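Gripper Care and Setup Technician (part-time, with room to grow)
Piltum, Norden office
Posted Sep 19, 2026

Hello, and thank you for stopping by! We are a small group at Piltum, and we spend our days with hand-held grippers, the kind a person picks up and works with directly, one in each hand if the task calls for it. We are looking for a patient, handy person to take charge of one station and keep its pair of grippers in good shape from one session to the next.
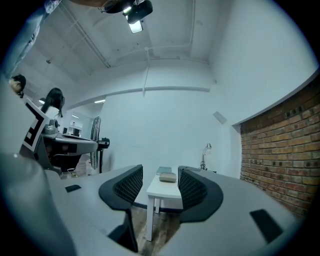
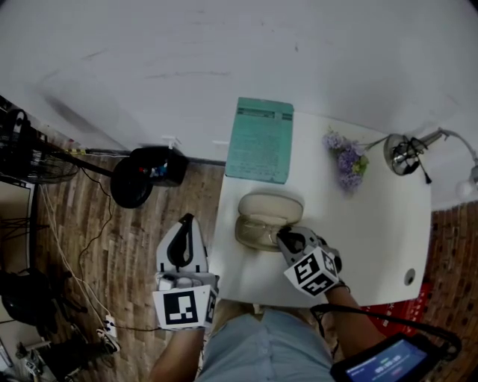

What you would be looking after

The station is called Briem (it was named long before most of us arrived, and the name has stuck). It comes down to a white table, two grippers, the square black-and-white markers, and the cables and phones that go with them. It is a modest setup, but it does like attention, and a finger seated a hair off true in the morning can spoil a whole afternoon of recordings.

The soft fingers are the part you will get to know best. They have a mesh core inside a black outer frame, and the mesh gets tired. We change a pair after 700 closings, or sooner if you see a strand starting to split, and we would much rather you changed one too early than too late. You would also:

Check that both fingers meet evenly along their length before the first session
Wipe the markers with a dry cloth and replace any with a lifted corner
Charge the phones, check the arm straps for wear and route each cable so it doesn't tug at the wrist
Test each gripper on a few everyday objects (an eyeglasses case is a favorite, as the hinge and the lid show up a lazy finger very quickly)
Write it all down in Zumitness, our maintenance log, which has 496 entries so far and is much friendlier than it sounds

Who we are hoping to hear from

You might have fixed bicycles, sewing machines, cameras or clarinets. We really don't mind! Small screwdrivers should feel at home in your hand, and you should be happy asking the person wearing the gripper how it feels, then listening to the whole answer. Experience with 3D printing would be lovely, but we can teach you that. Some of the work is done standing, and some of it is down on the floor sorting out power leads.

Hours and start

The job is 16 hours a week to begin with, spread over mornings if that suits you, starting in October. For the first 2 weeks you would work alongside Svend Gunnlaugsson, who has kept Briem going until now and is moving over to finger design, one room away, so he will still be within shouting distance.

How to apply

Send us a short letter through the contact form on this site, with "Briem" in the subject line. A résumé is welcome but please don't fuss over the layout. Do tell us about something you have repaired, what was wrong with it and how you found out. Svend reads every letter himself and will write back either way.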